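Town's Lost Jeans Outnumber Its Laundromat Dryers, and Nobody Is Claiming Them

4/17/26

KURUC — The Buvo laundromat on Mill Street has washed the town's clothes for longer than most of the town has been dressing itself. It has lately run into a problem its owner did not see coming: people keep leaving their pants behind.

Socks she expected. Socks have been going missing in laundromats for as long as there have been laundromats, and Zdeňka Halás keeps a bin of single ones by the change machine out of what she calls professional courtesy. But when she cleared out the back room last month, hoping to find the floor, she came up with 200 pairs of abandoned jeans.

"Somebody walked in here with pants and walked out with fewer pants," Halás said. "I would like to know what they were thinking about."

The jeans are now folded on shelves along the back wall, sorted by size. They will stay there until the end of August, after which anything unclaimed goes to the Arnano Exchange, the secondhand shop two doors down. The shop has agreed to take them on the condition that they do not all arrive on the same morning.

To claim a pair, a customer has to describe it. This has gone less smoothly than planned. The first man through the door said his were blue. Asked to narrow it down, he said they were regular blue. He was shown the shelves and given a chair.

Halás has since drawn up a short form. It asks for waist, length, brand if known, and any stains, patches or repairs "you would be willing to discuss." So far 31 forms have come back, and in nine of them the waist size was off by two inches or more, always in the same direction. She has stopped mentioning it. A customer who asks for a 32 is handed the 34s and left alone with them.

The pile has turned out to be a fair record of what the town has been wearing. Flared legs are at the bottom, from the early days of the back room. Above them comes a long run of very tight ones, which take up hardly any shelf space, and then the baggy ones, which take up all of it. Near the top the flares start again. Halás says that if she had just waited a few more years she could have sold the first batch back to the children of the people who left them.

Pockets were emptied before anything was washed. They gave up a house key, eleven guitar picks, a library card for a library that is now a bank, a raffle ticket numbered 2088 and a quantity of gravel. The raffle ticket has drawn the most interest. It is from the fire station supper, and the winning number that year was never claimed. Neither was it written down anywhere that anyone at the fire station can find, although one retired engine driver is sure it was 3144. He is also sure the prize was a ham, in which case the matter may be best left where it is.

Not everyone is pleased with the amnesty. Nandini Murthy runs Zatus Alterations across the street and has hemmed a good share of the collection at one time or another. She went over to look at the shelves on her lunch break and stayed until three.

"I know my own stitching," Murthy said. "I put a new zipper in that pair. I put a new zipper in that pair twice. He told me they were his favorite pants in the world, and he left them in a dryer."

Murthy recognized 14 pairs as her own work and has declined to name the owners, though she has been seen looking at certain people in the post office. She has offered to fix any claimed pair at half price through the end of the month. The offer does not extend to ripped knees, which she considers a matter between the customer and the store that charged extra for them. 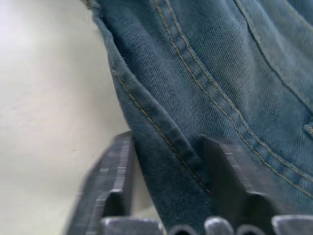

She does have advice for anyone who gets their jeans back and would like to keep them this time. Wash them inside out, in cold water, and less often than your mother told you. Hang them up to dry. Most of the wear she sees comes from the dryer, she said, and it starts at the folds and along the seams, where the cloth rubs on itself. By the time there is a hole, the trouble has been going on for a year.

Halás, who owns the dryers, said customers should feel free to use the dryers.

The two women have disagreed on this point across the width of Mill Street for a long time, and each has a sign in her window about it. Murthy's says HEAT IS THE ENEMY. The one at Buvo says HOT IS FASTER. Business at both is reported to be steady.

The town council took up the jeans briefly at its last meeting, under other business, after a resident asked whether the laundromat's back room needed a permit to operate as a museum. It does not. The same resident then asked if he could have the gravel. He was told to speak to Halás directly, and did, and now has the gravel.

There is also the question of money. Halás worked out that washing and drying the whole collection, including the pairs that had to go through more than once, cost her some 800 quarters, which she took out of her own machines in order to put them back into her own machines. She has been told by her bookkeeper that this is not an expense. She has been told by her brother-in-law that it is. She is not charging for claims, but there is a jar on the counter, and it has been placed where a person carrying an armful of pants would have trouble getting around it.

Pickup has been slow. By the middle of this week 22 pairs had gone home, three of them with people who came back the next day to say they had made a mistake. One couple claimed the same pair and agreed to settle it in the car. A woman who had driven in from the county road found the jeans she wore to her high school graduation party, held them up against herself in front of the folding table, laughed for a good while and asked for them to be put back on the shelf.

The single socks are not part of the amnesty. Halás considered it, took one look at the bin and decided she had enough going on.

Claims can be made at Buvo during regular hours, from seven in the morning until nine at night. Forms are on the counter next to the jar. Customers are asked to bring their own bag and to check the dryer before leaving.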